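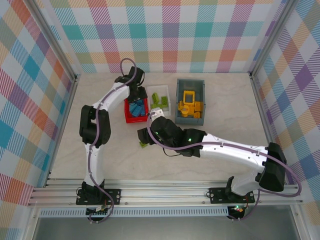

Blue blocks in the red bin, with the pastel plaid walls behind.

About Brindham Toy Library

We're a neighbourhood toy library, and we've been lending puzzles, dress-ups and ride-on cars to Brindham families since Leidy Flores first opened her garage one rainy March. She had 100 toys and a very patient husband! These days we have 200 member families, a proper counter and (finally) our own kettle.

Membership lets you take home 3 toys at a time for 2 weeks, and grandparents are welcome to join too. If your little one has a favourite colour, tell Alcides at the desk and he'll happily have a rummage.

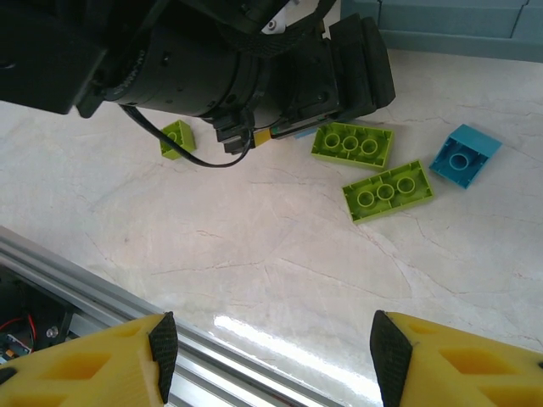

Visiting us

Pop in any morning, prams and all. Parking is behind the bakery.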